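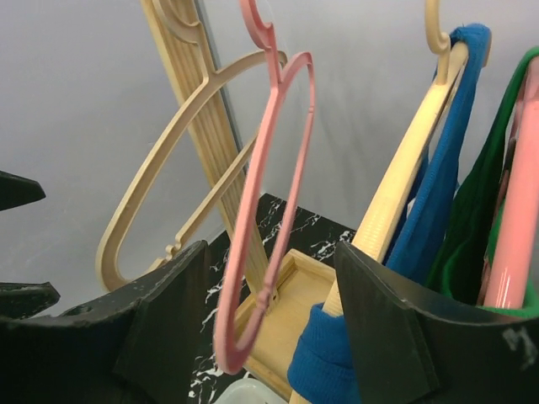 Surely it's cheaper to buy new trousers, somebody wrote under our opening notice, and we have been arguing with that comment ever since.

About Setum

Setum is a mending and alterations shop in Ruvstead, up the stairs next to the old Karaca bakery. We take in waists, let them out again after Christmas, replace zips, line coats and darn jumpers the moths have got to first. We also teach. Our evening classes start every October and finish when everyone has made a buttonhole they are willing to show their family.

We opened with 2 sewing machines and a kettle. The kettle has been replaced. In our first year we shortened 221 pairs of trousers, which says something about trousers, or possibly about Ruvstead.
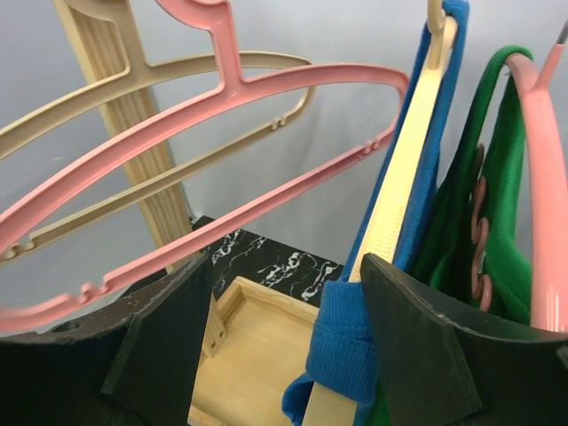
Pink hanger, pale grey wall.

What we charge

Prices are on the board by the door and they are the same for everyone, including people who were at school with us. A plain hem takes two days. If you need it by six this evening for a wedding, we will sigh and then usually do it. Wedding dresses themselves need a fitting and a good deal more notice, and please bring the shoes.

We turn work down when the cloth won't stand it. You'll be told before we cut anything. Leather goes to someone braver.

Your ticket has a number on it. Please keep it. "It's the navy one" describes most of what we look after. We used to track orders in Skedex, a booking program that once reminded a customer 100 times that her skirt was ready, so tickets are paper again.
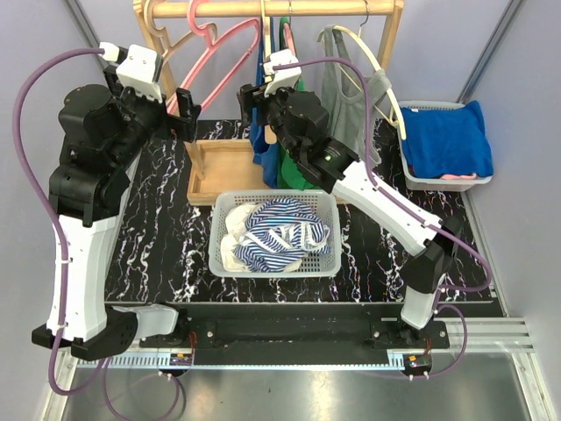
Ridwan Yeoh
Founder and Head of Alterations

I learned to sew from a library book with the chapter on sleeves torn out, and my early jackets showed it. I do most of the tailoring now and take the beginners' class. Come in with the thing you've been meaning to get fixed. Empty the pockets first, and if there's a pin in it, say so.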